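Building a 40-card Bollach deck for Kondside
Updated 8/12/19 for the January rules

Kondside decks contain exactly 40 cards. A 42-card list is rejected at registration, so cut to size before sleeving.

Step 1. Choose a stronghold. Bollach starts with fewer coins but draws an extra card each round. Grendton is the reverse and needs a different curve.

Step 2. Add your sources. Sixteen is the default – go to 15 only if the deck has no card costing more than five.

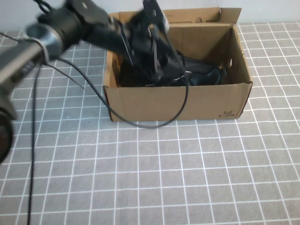
Yap wrote that 15 sources is too few even then, as Bollach discards down to six at the end of each round and the extra draw is often wasted. Test both counts.

Step 3. Fill the defence slots. Favour cards that can block on the turn they are played. Colour matching is only checked when a card enters a province, so off-colour blockers are legal in the reserve.
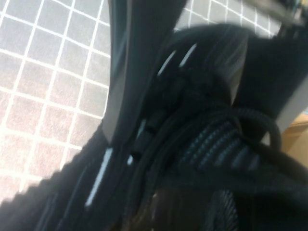

Dark panel over a tiled floor

Step 4. Check the list against the restricted register. The online database holds 1,674 cards, around 700 of them legal in the standard format. Filter by format before searching by name. 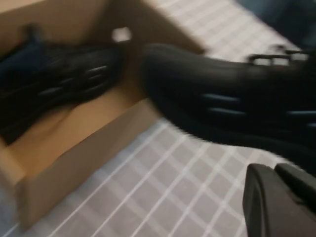

Black shoe in an open box

Step 5. Export the list as plain text and keep a printed copy with the deck.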